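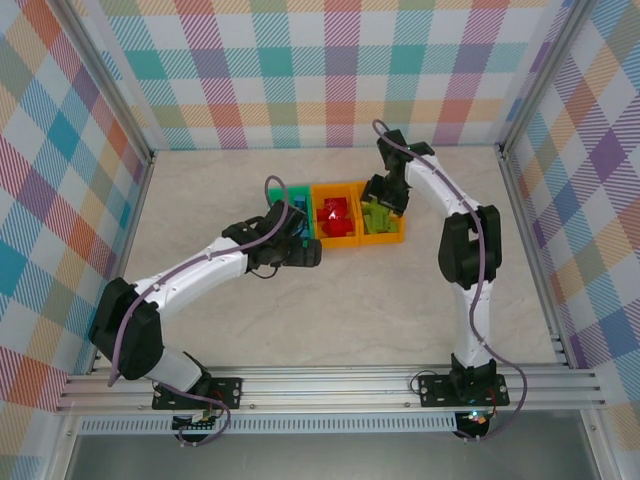 4. What the Skellach can and can't do around the house

Sorting is the chore most new owners try first, and we encourage it. It is the closest thing in household work to a fair fight. Your pieces are small, they belong in bins, and a bin does not wander off. A good starting layout is a row of three: blue pieces in the green bin, red in the orange, light green in the yellow. Yes, all three of those are mismatched. The arms don't mind, and your children will have opinions. Keep the row near the middle of the floor where both grippers can get to it, one from each side.

4.1 Setting up a sorting job

1. Switch the arms to Hold. Wait for the tone.
2. Set the bins side by side. Small gaps are fine.
3. Open Delis on your tablet and choose New Chore, then Sort.
4. Touch each bin on the screen and name it. Short names work best. "Misc." is allowed but tends to fill up.
5. Move each arm by hand to its bin and press Teach. Stop with the fingers just above the pieces.
6. Check that each cable has enough slack to follow its arm past the elbow.
7. Stand back and press Run.

CAUTION: Keep hands, sleeves and pets out of the enclosure while Run is lit. The cat will regard this as a suggestion. Use the door.

NOTE: Pieces standing on end are harder to grip than pieces lying flat. If the arm misses 2 times in a row, it stops and asks for help. Give the bin a shake and press Resume.

4.2 How long will it take?

Longer than you. In our June trial at the Wurnville shop, the arms sorted 1,567 pieces over a weekend, during which they took no breaks and showed no enthusiasm. Plan on jobs of 500 pieces or fewer until you trust your layout.

4.3 Chores not yet supported

Laundry: Socks may be picked up and put down again. Pairing them is planned for a later release, as it was in the last manual.
Dishes: No. The arms are not sealed against water.
Making beds: The arms are bolted to a rail. Your bed would have to come to them.

For shop-floor use with Lindqvist parts trays, skip to Section 6. Trays need their own Teach file, and the steps above will put your washers in the wrong place very neatly.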